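Zarkov 数据集说明(README)

学生机器人社·浴室组
版本:八月版,上一版请删掉,别问为什么,问就是左右手标反了

一、这是什么

Zarkov 是我们社团做的一套遥操作示教数据,内容是让一台双臂人形机器人在卫生间里干点家务。社里一共三个组,厨房组分到了带岛台的厨房,客厅组分到了沙发,我们组抽签最后一个抽,于是有了这份文档。

项目最初是为了参加 Jollasik 校际家务赛的“狭小空间”组。比赛规则写得很客气:“鼓励参赛队选择真实生活环境。”我们选了,真实得很,洗手台前站一台机器人再站一个操作员,第三个人想进来就得先跟前两个人商量。

全部数据共 900 条示教,每条最长 60 秒,超时自动截断。有 55 条留作测试,训练时请不要碰。去年有人碰了,成绩很漂亮,漂亮到当场就被评委问住了。

二、场地与任务

场地是一间普通的家用卫生间:大理石台面,台下盆,台面后方整面大镜子,背后是玻璃淋浴房。任务围绕洗手台和地面展开,分 5 类:

1. 拿起小垃圾桶,换个位置放下
2. 移动台面上的洗手液瓶
3. 擦台面
4. 把台面上的小件归拢到一侧
5. 空手靠近台面再退回(看着像凑数的,训练时最有用)
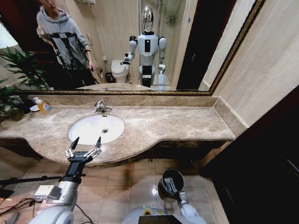

任务 1 的难点在抓桶沿。桶壁太滑,从外面夹容易转,我们后来统一要求一根手指伸进桶口,从边沿夹住。早期数据里还有从外侧硬夹的,标签写的是 grasp_old,想研究失败案例的同学可以单独拿出来看,数量管够。

任务 3 的抹布不统一,洗过几轮之后颜色也不统一,别拿颜色当特征。

三、采集方式

操作员站在机器人侧后方,双手握遥操作手柄架,架子支在三脚架上。机器人头部一路相机,腕部相机各一路,时间戳由采集程序 Magsi 统一打。Magsi 是上一届学长学姐写的,注释里有两处“以后再改”,我们也打算以后再改。

每次开录前的流程:

1. 把线缆理到一边,确认底座不会压到
2. 双臂回到初始位,夹爪全开
3. 台面物品按随机表摆放,摆完不许再“顺手扶正”
4. 操作员报任务编号,按下录制
5. 结束后当场打标签,不要攒到晚上一起打

第 5 步是用血泪换来的。攒到晚上打的那一批,有人把“擦台面”全标成了“移动洗手液”,理由是擦的时候确实碰到了。

四、关于镜子

必须单独写一节。镜子占了画面很大一块,机器人、操作员、淋浴房全在里面。对人来说这是镜子,对我们第一版检测模型来说,这是隔壁还有一间卫生间,里面有另一台机器人在干同样的活,而且干得比我们好。
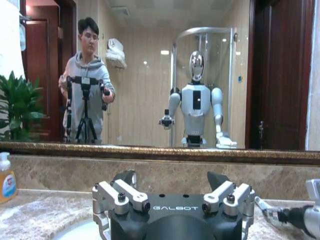 图 2:腕部相机视角,夹爪在洗手台上方;镜中为操作员与机器人本体。

我们讨论过拿床单把镜子蒙上。蒙了一下午,数据确实干净了,模型换回不蒙床单的卫生间立刻不认路。所以正式版全部保留镜子,另附一份镜面区域掩码,由 Corotico 标注工具半自动生成,人工复核过一遍。复核的人已经不想再看见任何镜子。

使用掩码时注意:

- 掩码只覆盖镜面,不含镜框。镜框的反光另算,算不准,建议直接忽略
- 腕部相机在动,掩码逐帧给出,别偷懒只读第一帧
- 做左右手识别时务必先扣掉镜面区域,上一版的左右手问题就出在这里

五、腕部相机的已知问题

夹爪本身会挡住画面下部,靠近台面时能看见的多半是两根指尖和它们后面的东西。洗手液瓶经常只露半截,标注框按可见部分画,不补全。

偶尔另一只手会从画面边上伸进来。我们没有剔除这些片段,双臂协作本来就是这样,自己挡自己也算真实生活环境。

夹爪在洗手盆上方停太久时,自动曝光会被白瓷带偏,画面整体发暗。训练前做一次亮度归一化能缓解大半,剩下的小半请当作数据增强。
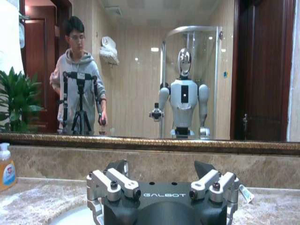
六、目录结构

zarkov/
 train/ 训练用示教
 test/ 测试用,再说一遍,别碰
 masks/ 镜面掩码
 meta/ 任务编号、随机表、操作员编号
 tools/ 读取脚本,Python 写的,能跑

每条示教一个文件夹,内含三路视频、关节角、夹爪开合度和一份标签。关节角单位是弧度。曾经有一小部分是角度,换算脚本跑过两遍,于是又多换算了一遍,现已全部重新导出。

七、隐私与使用限制

操作员会出现在镜子里,有时连脸都看得清。出镜者都是本社成员,签过同意书。仅限教学和非商业研究使用,请勿单独截取人物画面,也请勿用来做表情包,社群里已经够多了。

八、还没做完的

- 夜间开灯和白天的光照差异没有系统记录,只在备注里写了“亮”和“不太亮”
- 擦台面缺少成功判定标准,目前靠标注员的良心
- 随机表不够随机,洗手液瓶偏爱台面左侧
- 下一届如果换场地,请先去抢厨房

发现问题请在仓库里提 issue,写清示教编号和相机编号。只写“数据有问题”的,我们会回复“是的”。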